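Folding knits vs hanging them: is the "flat fold" worth it?
Closets & Laundry board

Zerkier
Every guide swears you must lay a cardigan flat on the bed and fold it sleeves-in or it's ruined. I have my doubts. Mine is black ribbed knit, small buttons, nothing fancy. 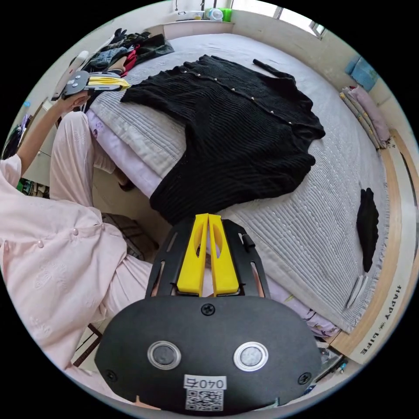
I've hung one like it 365 days a year for two years and the shoulders look fine to me. So what am I gaining, besides a sore back from bending over the bed?

Kiani
You're gaining shelf space. Ribbing stretches on a hanger — slowly, so you don't notice. Button it first, then fold.

Zerkier
"So slowly you don't notice" is what people say when there's nothing to notice. Buttoning is one more chore, and I still have the heap to get through.
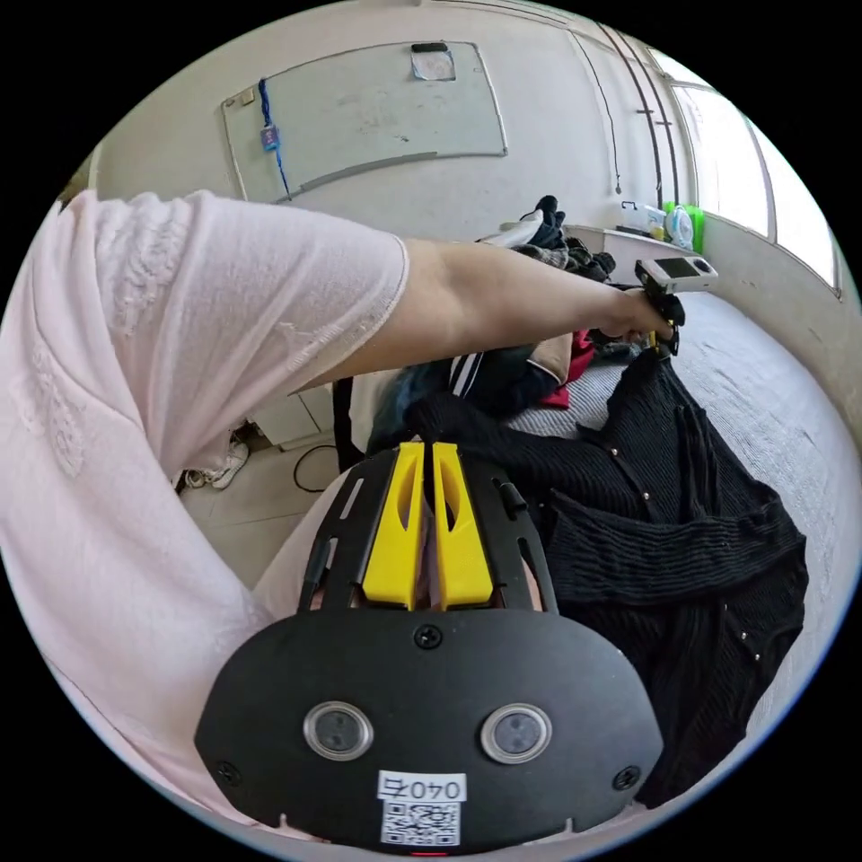 Utalik
Disagree with both of you. Skip the buttons, do the heap first. Knits go last, on top of the stack.

Kiani
Then you've got no room to lay anything flat. And the Zumura guide says buttons first.

Zerkier
The Zumura guide also sells shelf dividers. 2,661 likes doesn't make it right. I'll try it your way on Wednesday, one cardigan only.

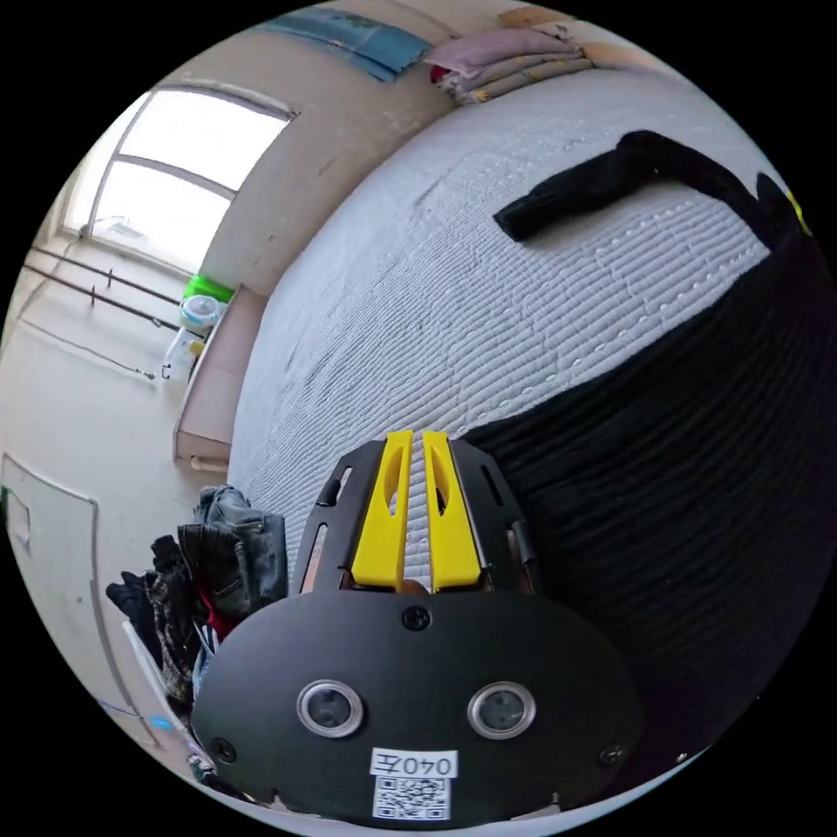

Black knit on the bed, jeans still in the pile

Utalik
Jeans can hang, at least. Start there.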